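Seixas Gripper Comparison, household objects subset
README

Status: partial. The Saston fingers are covered, the Nillero ones only in part. Read the limits before citing anything.

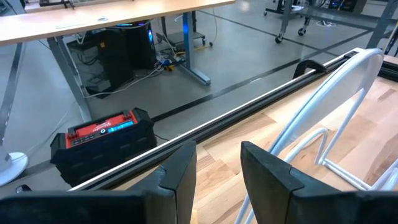 Maintained by Kalkidan Yimer
Last edited: September

Contents
16 sessions, two arms, wrist and overhead views. Objects are plates in a wire rack and a clothes iron. Finger notes are in notes.txt.

What was compared
Saston's sheet promises one finger shape for everything in a kitchen. I doubt it. Flat thin things and heavy curved things ask for different tips, and 16 sessions can't settle that.
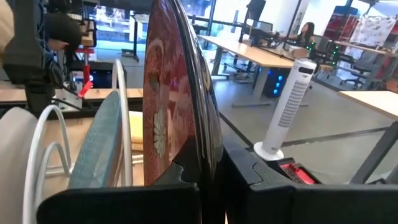

Tendai objects that grip force should have been logged before any ranking was attempted. Agreed, so there is no ranking in this release.

Known problems
Wrist timestamps drift in 9 sessions. The Kallar controller drops frames under load, whatever its manual says.

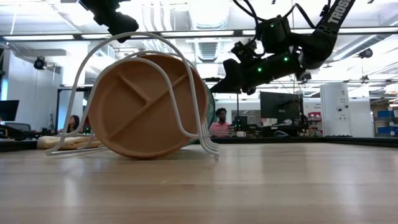
According to Marit, the drift is a clock setting and the controller is fine. I would like to see a log.

Limits
Success labels were made by one person, me, on a Saturday. Don't train a success detector on them. The rack holds its plates upright, so nothing carries over to stacked ones.
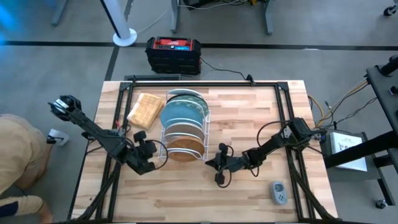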